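Noise Levels of Wooden Percussion Toys in a Nursery Room

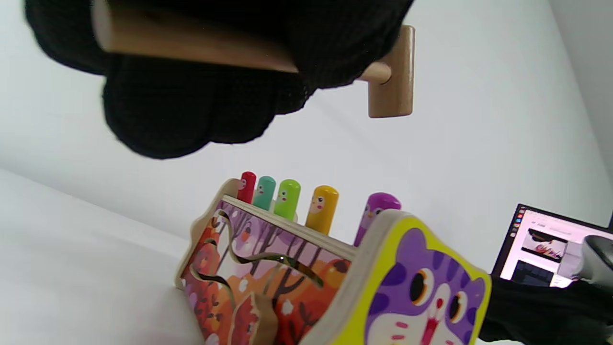
L. Chrysikopoulos
Second-year student, Building Acoustics

1. Background

The Andstead nursery occupies a single room in a converted chapel. Staff had reported that conversation became difficult during free play, mostly in the period before lunch. The room has a hard floor, plastered walls and a high ceiling. No acoustic treatment was fitted when the building was converted.

The project had two aims. The first was to measure how long sound takes to die away in the room. The second was to find out whether hanging felt panels would make speech easier to follow while pegs, blocks and similar toys were in use.

2. Method

Measurements were made in July with the room furnished but without children present. The sound level meter was placed on a tripod at 3 positions, at the ear height of a seated adult. Balloon bursts were used as the impulse source. Reverberation time was taken from the decay curve in each octave band and averaged over the positions.

Toy noise was produced by striking a peg bench with its mallet on a low table. The striker was the same person throughout. Force was not controlled, and this is the main weakness of the method. A series of 31 strikes was recorded for each room condition, and the peak level of every strike was noted.

Panels were then hung on the long wall opposite the windows and the procedure was repeated. The panels were supplied by Zutola as offcuts and varied in thickness.

3. Results

Reverberation time fell in all bands above 500 Hz once the panels were up. Below that there was little change, as expected from thin felt. Peak levels from the mallet strikes hardly moved. The peak is set by direct sound from the toy, and the meter was fairly close to it.

Speech was checked with a word list read aloud from the far end of the room. Fewer words were missed with the panels in place, but only one listener took part, so the result should be treated as a trial run.

4. Cost

The total spend was £830, most of it on fixings and hire of the access tower. Felt was a small part of the cost. A lower mounting height would remove the need for the tower but would put the panels within reach of the children.

5. Further work

Strike force should be fixed with a drop weight. A rubber mat under the toy table would be worth testing separately, as part of the noise appeared to come from the table top. Measurements with the room occupied would need consent from parents and were outside the scope of this module.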